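**Teaching by demonstration** is the practice of getting a robot to do a task by doing it first, with the robot's own arm, and recording the result. The person is called the demonstrator or the operator, and after the second hour, other things.

## Methods

In *hand guiding*, the operator takes hold of the arm and pushes it through the motion. This is simple to learn and hard on the shoulders. In *remote control*, also called teleoperation, the operator moves a handheld controller or a smaller copy of the arm, and the robot follows. Remote control keeps human hands away from the work, and it reveals how much people rely on feeling what they touch.

## Cloth

Boxes hold their shape between attempts. Clothing does not, and a sweatshirt dropped twice from the same height has never been known to land the same way. Operators usually begin with a pinch near one edge, where a small fold can be gathered between the fingertips.

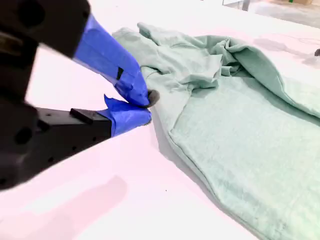 The Grelgate folding set, compiled by Ghizlane Abdelaziz and Kauko Lahtinen, holds 1,277 demonstrations by remote control. Of these, 381 were thrown out, mostly for hesitation. A robot trained on hesitant folding learns to hesitate, and does so very faithfully.

Lahtinen's notes advise operators to stop after 300 garments. Abdelaziz's copy has the figure crossed out and nothing written in its place.

## See also

- Hand guiding
- Cloth handling
- Ponton controller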